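Home Reviews Guides Workshop About Contact

Kurek butcher-block desk, reviewed by Roman Adamczyk

I distrust any desk sold on the word "curved." Kurek's product page uses it a lot, along with "organic" and "calming," and none of those tell you if your elbows will be comfortable. I've had 3 months with mine in Undville, up on the upper floor, and my opinion has moved a little. Only a little. 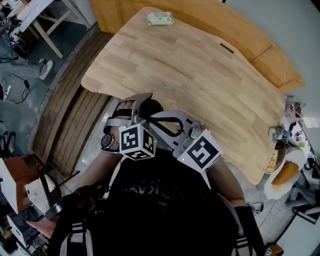 Oil is where the trouble starts. The care leaflet wants two coats before use and another every March, and it recommends Kurek's own oil, naturally. I used Idari hard wax on half the top and can't tell the halves apart. What you're paying for is the light oak, narrow strips glued side by side, and I'll admit the curved front edge is kinder to a forearm than the square one on my old Nosia. The small oval slot near the right side is less clever. It's fine for a couple of thin leads, but I had to take a plug off to get the lamp cord through.

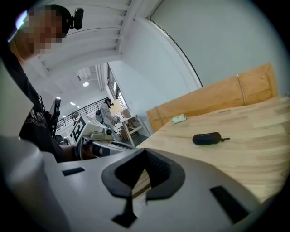

Assembly took me 2 evenings, against the one promised, and the bag held 14 screws when the sheet asked for more. Kurek mailed the rest without arguing. There's no wobble so far, though I'd want a full winter of dry heating before I trust those glue lines.

Would I buy it again? At full price, no. Wait for a sale, skip the branded oil, and measure your plugs first.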